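Print this page | E-mail this page

Wornum Furniture Floor: Chore Readiness Checklist, with comments
Revised in March. Filled in by Kirstin MacKinnon.

How to use it: mark each line OK, NOT YET or FIX. Write a comment even when the mark is OK. The question behind every line is the same one: would you let a machine do this chore while you worked at the other end of the floor?

SECTION A. BEFORE ANYTHING MOVES

A1. Stop button within reach of the person supervising. OK
Tested at both ends of the floor. I love how quick it is now.

A2. Walkways clear for people and wheels. FIX
Straps and cords are the worst of it. The Arkumska base rolls over a flat cable happily but will drag a loop of webbing the whole length of the room. Bags go on hooks before a run.

A3. Floor dry. OK
Shiny paint still fools the depth sensor now and then, so check by foot as well.

A4. Finger pads clean and seated. OK
Swap when the mesh starts to lift. Two spare sets in the drawer at Londton, none here. Please bring one over!

SECTION B. THE CHORES

B1. Dusting an open shelf. OK with a person nearby
This is the one I brag about. Wide shelves come out really well, and it did 20 in a row last month without touching an upright. Small cubbies are slower, and the back corners still get missed.

B2. Closing a drawer. OK
Good on light drawers. It pushes near the middle and stops when it feels the face meet the frame. Old runners that need a little lift on one side: NOT YET.

B3. Opening a drawer with no handle. NOT YET
It gets there around half the time. I've watched every attempt and I still think this will be the next line to change.

B4. Picking up a small box and putting it back in the same spot. OK
Boring to watch now, and a year ago we cheered for it.

B5. Wiping a mirror. NOT YET
It reads the reflection as more room and reaches too far. Keep the speed at the lowest setting and stand by the stop. Aitken wants us to try a soft cover over the wrist first, and I agree.

B6. Wiping carved wood. NOT YET
Flat tops yes, legs no. A cloth snags on carving, the arm pulls, and a light table walks. Hand work for now.

B7. Glass cabinet doors. FIX
Textured glass is fine. The trouble is the swing: it lets go early and the door bangs. Felt dots ordered.

SECTION C. THE CORNER WE CHECK AGAINST

Most of section B can be tried between the white desk unit and the vanity, so walk it before signing. Drawer on the vanity open for B2, small orange box at the back of the desktop for B4, backpack moved for A2.

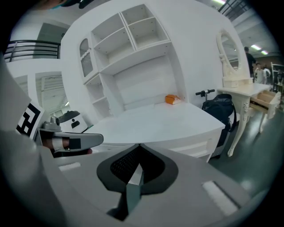 Kirstin, I'd mark B2 as FIX until it has been tried on a drawer that's full. An empty one forgives a crooked push, and customers don't own empty drawers.

Fair point, and I've changed B2 to OK (EMPTY ONLY). We'll load one with table linen and do 5 pushes at each speed. If 3 or more go crooked it drops to FIX.

SECTION D. SIGN-OFF

D1. Arm parked, power off at the wall. OK
D2. Cloths in the wash bin. OK
D3. Comments copied to Londton. Still to do

Print this page | E-mail this page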